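Urkus House: Live Voting and Viewer Participation FAQ

Last revised January 2020. Applies to the current season of Urkus House and to the companion program Urkus House: After Hours. Earlier revisions are withdrawn.

GENERAL

What does this page cover?
Viewer voting, app accounts, studio audience tickets and the wild card round. Casting for the next season is handled on a separate page, which opens in May.

Who runs the vote?
Votes are collected and counted by Plevasetti, the voting contractor for the series. The production company, Pacheco, receives the totals after each voting window closes. Pacheco staff do not have access to individual vote records.

Which votes count toward an eviction?
Only votes cast in the Urkus House app or on the voting page of the website. Polls on social media, including polls posted by the official accounts, have no effect on the result.

VOTING

How many votes do I get?
Each account has 5 votes per voting window. They can all go to one housemate or be split among several. Unused votes expire when the window closes and do not carry over.

Am I voting to save or to evict?
To save. The nominated housemate with the fewest votes leaves the house. If the format changes for a given week, the voting screen will state this above the list of names.

When does the window open and close?
It opens at the end of the nominations episode. It closes when the host announces the close during the live eviction show. The countdown in the app is set from the server clock and takes priority over the clock on your phone or television. Viewers watching on a delay should go by the app.

Can I change a vote after submitting it?
No. A vote is final once the confirmation screen appears. If the app closed before that screen loaded, open it again and check the remaining vote count. An unchanged count means the vote was not recorded.

Why does the app say the window is closed when the show is still asking for votes?
You are most likely watching a repeat or a delayed stream. Repeats carry the original on-screen graphics.

Is there a charge?
No. Voting is free in the app and on the website. Your carrier may bill you for data. Text message voting was withdrawn and any number claiming to accept votes by text is not ours.

What happens in a tie?
The tied housemates go to a house vote. If the house vote is also tied, the current head of house decides.

Are vote totals published?
Percentages for the final are published after the last episode. Weekly figures are withheld, as they could influence later votes.

Can votes be removed?
Yes. Plevasetti removes votes from accounts that were created by automated means or that share a verification number. Removal takes place before the totals are sent to Pacheco.

WILD CARD ROUND

Who is eligible to return?
Any housemate evicted in the current season. Housemates who left by choice may be considered if the exit was not made under a medical or conduct clause. Housemates who were removed for a rule violation are not eligible.

How is the wild card entrant chosen?
Viewers vote on a shortlist drawn up by Pacheco. The usual vote limit per account applies, and the wild card vote does not use up your eviction votes for that week.

Does a returning housemate keep immunity or prizes won before leaving?
Immunity is lost. Prizes already awarded are kept. Points from house tasks are reset to zero.

STUDIO AUDIENCE

How many people attend the live show?
The Clelell studio seats 900. Part of the seating is reserved for the families and guests of housemates, and this share changes from week to week.

How do I get tickets?
Tickets are issued by draw through the app. Enter once per show. Each winning entry admits two people. Tickets are free and cannot be sold or transferred, and the name on the ticket must match the photo ID shown at the door.

Is there an age limit?
Audience members must be 16 or older. Anyone under 18 must be with an adult on the same ticket.

Can I bring my phone?
Phones are placed in a numbered pouch at check-in and returned at the exit. The pouch fits most handsets in a case. Tablets, laptops and cameras are not admitted, and there is no storage for them on site.

ACCOUNTS AND SUPPORT

Can two people in one household vote?
Yes, with separate accounts. Each account needs its own phone number for verification.

I changed my number. What do I do?
Update it under Settings, then Verification. The account cannot vote for 5 hours after the change.

Can I watch and vote from outside the country?
Clips can be watched from anywhere. Full episodes and voting are limited to the broadcast territory. Connections through a VPN are treated as outside the territory.

How do I report a vote that did not go through?
Use the Help form in the app and include the time of the attempt, the device model and the text of any error message. Reports sent after the result has been announced are logged, but the result will not be reopened. 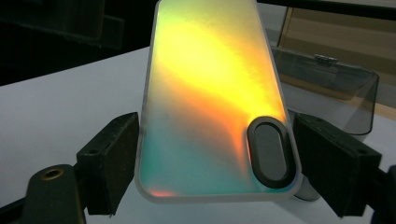 Clear phone case with a holographic back.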